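# Field Test Technician, Unmanned Surface Boats

Hellent, Cinberg. Full time. Posted 25 August 2018.
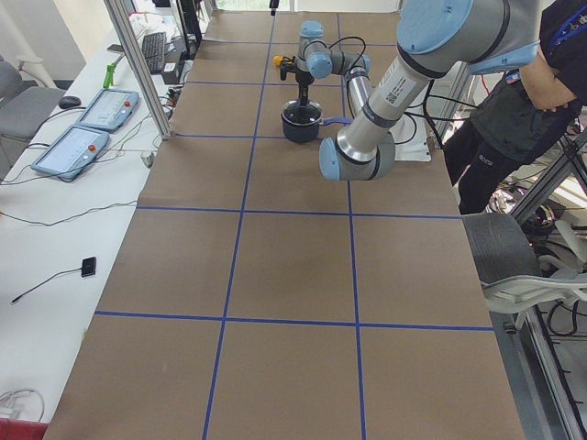

*Worktable with a taped grid and two robot arms.*

Hellent builds small unmanned boats that take water samples and depth readings on lakes, reservoirs and slow rivers. Our current boat is the Dovura. It is a twin-hull electric boat that two people can lift into the water from a bank or a low dock. Customers are mostly water utilities and engineering firms that used to send out a crew in a skiff for the same job.

We are hiring one field test technician to work with the boats on the water and in the shop. The position is new. Until now the engineers have done their own testing, and the test log has gaps in it.

## The work

Between early spring and late fall you will be outdoors for most of the week. Most testing is done at Visser Reservoir, where we have the use of a dock, a gravel lot and a locked shed. The drive from the shop takes under an hour. In winter the job moves indoors and is mainly repair, bench testing and getting the fleet ready for the next season.

A normal test day goes like this. You load the van the afternoon before. In the morning you and one engineer drive to the site, check the weather and the water, launch the boat, and run the list of missions agreed on for that day. You drive the boat by hand out to the start point, hand it over to the autopilot, and watch it. If it does something it should not, you take control back and write down what happened and when. At the end of the day you pull the logs, rinse the hulls, put the batteries on charge and send a short written report to the team.

You will be responsible for:

- preparing, launching and recovering boats
- acting as safety pilot during autonomous runs
- keeping the test log up to date, including the runs that were called off
- changing and calibrating the depth sounder, the compass and the GPS receiver
- cleaning the sample pump and lines between sites
- replacing thrusters, seals, connectors and cable glands
- battery care: charging, storage, cell checks and keeping the records for each pack
- stocking spares and telling us before we run out

The fall work this year is about docking. We want the Dovura to come back to a floating charging station by itself, in wind, and plug in without help. It can do this in calm water. It does not yet do it well enough in chop, and we have over 900 docking attempts planned before the first customer gets a station. A large part of your first months will be spent setting up those attempts, running them and recording the results. It is repetitive work and it needs to be done the same way each time.

## Where you would work

The shop is in a one-story building on the east side of Cinberg. Boat work is done in the bay at the back, which has a roll-up door, a test tank and a hoist. The tank is long enough to check thruster direction and leaks but too short to run a mission in. There is a machine room with a mill, a lathe and a drill press, and a small electronics bench that you would share with two other people. Parking is free. The nearest bus stop is a ten-minute walk, on a road with no sidewalk for the last stretch.

The company has 57 employees. The boat group is a small part of that. You would report to Ruan Le Roux, who runs field operations, and work daily with Ching-wen Man, who leads the autopilot software.

## What you need

- Two years or more of hands-on work with boats, drones, vehicles, farm equipment or other machines that have both moving parts and wiring. Military and hobby experience count if you can tell us in detail what you did.
- A valid driver's license and a clean enough record to be covered on our van insurance.
- Comfort on and near the water. You must be able to swim. Life jackets are supplied and are worn on the dock as well as in the chase boat.
- Able to lift 57 pounds and to share a heavier lift with a second person.
- Able to solder a connector, use a multimeter and read a wiring diagram.
- Clear writing. The engineers will make changes based on your notes when they were not there to see the run.

You do not need a college degree for this job. You do not need to write software, though you will be using a laptop in the field and typing some commands into a terminal. We will show you which ones.

## Useful but not required

- Experience with open-source autopilots or radio-controlled boats
- Towing a trailer and backing it down a ramp
- A boating safety certificate (we pay for the course if you do not have one)
- Work with fiberglass or epoxy
- Water sampling, survey or lab work
- A remote pilot certificate, as we sometimes film tests from a small quadcopter

## Hours and travel

The week is five days. Start times follow the weather. In midsummer we often launch soon after sunrise and finish by early afternoon, and in October we may wait until the fog is off the water. The schedule for a test week goes out the week before, and it does change. If wind or lightning cancels a day at the reservoir, you work in the shop.

Expect about 5 trips a year to customer sites, usually for a few nights each. Hellent books and pays for travel and lodging, and there is a daily meal allowance. We do not ask people to share hotel rooms. Weekend work is rare. When it happens you get the time back within the same month.

## Pay and benefits

The position is paid hourly, with overtime past forty hours. The rate depends on experience and is discussed in the first phone call, so that neither side spends an afternoon on an interview that cannot lead anywhere. Benefits start on the first day of the month after you join:

- medical, dental and vision insurance
- paid vacation, sick time and public holidays
- retirement plan with a company match
- a yearly allowance for boots, rain gear and waders
- paid training time, including the boating course and first aid

There is a trial period of three months. At the end of it you sit down with Ruan and talk through how it has gone. Pay does not change during the trial period.

## How to apply

Send a resume and a short letter to Ruan Le Roux through the jobs form on the Hellent website. Choose "Field Test Technician" from the list. In the letter, please describe one machine you have repaired or kept running. Tell us what was wrong with it, how you found out, and what you did. Half a page is plenty. Photos are welcome but will not make up for a missing explanation.

We do not use an outside recruiter for this position and will not reply to agencies.

The steps after that are:

1. A phone call with Ruan, half an hour.
2. A visit to the shop. You will meet the boat group, see the Dovura and do a practical exercise at the bench, which takes up to 2 hours. We supply the tools. The visit is paid at a flat rate whether or not you get the job.
3. A day on the water at Visser, weather allowing, also paid. Bring shoes that can get wet.
4. A decision, by phone, within a week of the water day.

Everyone who applies gets an answer. If you applied for the shop assistant opening in July, you may apply again for this one, and you can reuse your resume.

You must be authorized to work in the United States. We are not able to sponsor a visa for this position. If you need an adjustment to any part of the hiring process, say so in the letter or on the phone and we will arrange it.

Questions about the docking tests or the autopilot can be addressed to Ching-wen Man through the same form. Questions about pay, hours or the lifting requirement should go to Ruan. The opening stays listed until it is filled, and we read applications in the order they come in.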